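Finger pad trial: frequently asked questions

What are we comparing?
Two sets of finger pads for the hand-held grippers, Voka and Tello. Voka pads are softer and wear faster. Tello pads are stiffer and hold their shape longer. The rest of the tool stays the same.

Who is running the trial?
Elvira Huanca keeps the schedule and the spare parts. Duván Cabrera looks after the controller and the camera settings. Questions about recordings go to Marleny Castaño.

How long does it run?
Until the end of June, or until each pad set has 200 accepted recordings, whichever comes first. We have 231 recordings so far across both sets, and 57 of those were rejected.

Why were so many rejected?
Mostly camera exposure. The early ones were made with auto exposure on, and the picture changed brightness whenever the tool turned toward a window. Exposure is now locked before each session. Please don't turn auto back on, even in a dim room.

Can I use both hands?
Yes. Two-handed tasks need the same pads on both tools. A session with mixed pads can't be used for the comparison.

Which objects should I pick?
Anything you can lift without forcing the tool. We have plenty of hard boxes and cups already. Soft things are more useful now – knitted or crocheted toys, folded cloth, small packets. Work on a bed or a table, wherever the object would normally be.

How hard should I squeeze?
Close until the object stops slipping, then stop.
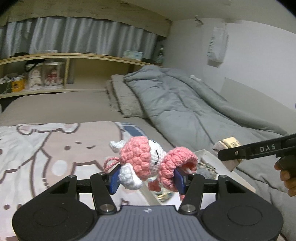
With yarn, watch the raised stitches and any loops or cords. They can catch on the edge of a pad when you open the fingers. Open slowly, and if something snags, free it by hand and start the recording over.

How do I clean the pads?
Use a damp cloth and let them dry. No alcohol on the Voka set, it makes the surface tacky.

Do I need to recalibrate after changing pads?
Yes, every time. Run the open and close check in the Drarkau app and wait for 2 beeps. If you only hear one, the fingers didn't close all the way. Check that the pads are seated and run it again.

When will results be posted?
Orlando Arango will put the slip counts and wear notes on this page in July.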